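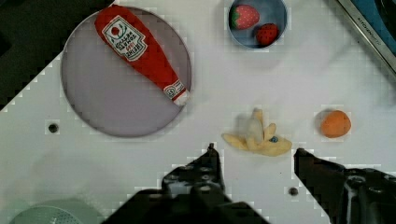
Figure 4. Play food on the tabletop: ketchup bottle on the plate, peeled banana, orange fruit, strawberries in the bowl.

4. Laying out the food and dishes

This section covers the table layout for the Tapia play kitchen. Complete section 3 (leveling the table) before starting. All parts are listed on the packing sheet. If a part is missing, contact the Cosbridge parts desk before continuing.

4.1 Before you start

1. Wipe the tabletop with a damp cloth and let it dry. Do not use scouring powder. It dulls the white finish and wears the printing.
2. Check that the appliance door is closed.
3. Sort the parts into two groups: dishes (plate or tray, bowl, colander, pot) and food (bottle, banana, strawberries, round fruit).
4. Set aside any item with a split seam or a lifted label. Replace it before children use the set.

Note: The play food is for pretend use only. It must not be stored with real food or placed in a working oven or microwave.

4.2 Placing the dishes

1. Set the plate or tray first. The other items are positioned from it.
2. Place the small blue bowl to one side of the plate. Leave a hand's width between the two rims.
3. Place the green colander on the opposite side of the table from the appliance, open side up.
4. Place the pot next to the colander, open side up. Turn the handle so that it does not project past the table edge.
5. Check that each dish sits flat. A dish that rocks usually has a crumb or a sticker backing under it.

CAUTION: Keep pots and tall containers at least 100 mm from the table edge when children under three are present. Items left overhanging the edge will be pulled down.

4.3 Placing the food

1. Lay the ketchup bottle across the plate with the label facing up. Close the flip cap. The bottle may be stood on its cap for storage, but it tips easily and should lie flat during play.
2. Put the strawberries in the bowl. The larger one goes in first.
3. Place the banana in the open middle area with the peel segments spread. Do not fold the segments back by force. Repeated folding at the base will tear them.
4. Place the orange fruit between the banana and the appliance. Keep it clear of the door handle.

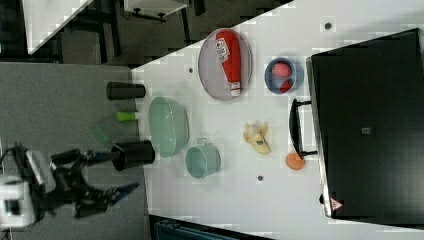 The door needs free space to swing. Before each session, clear everything in front of the handle, open the door fully, and close it again. If the door touches a dish or a piece of fruit, move the item toward the middle of the table and repeat the check. Do not move the appliance to make room, as this changes the spacing set in section 3.

CAUTION: Do not cover or remove the warning sticker on the appliance. If it becomes unreadable, order a replacement label.

4.4 Resetting the table

1. Return all food to the positions in 4.3.
2. Empty the pot and the colander. Small pieces are most often left in these two.
3. Check the floor under the table edge. Round fruit rolls, and on carpet it generally stops close to the table legs.
4. Wipe the tabletop if it is sticky.

Allow roughly 2 minutes for a full reset.

4.5 Cleaning the play food

Wash in lukewarm water with mild soap. Rinse, press gently in a towel, and air dry. Do not put any part in a dishwasher. Wipe labels with a cloth only; soaking loosens the adhesive. The banana takes the longest to dry because water collects at the base of the peel. Leave it pointing down overnight.

For replacement parts, quote the set name and the part name as printed on the packing sheet. Questions about this section go to Kusum Rajput, Cosbridge parts desk.

Continue with section 5, Storage.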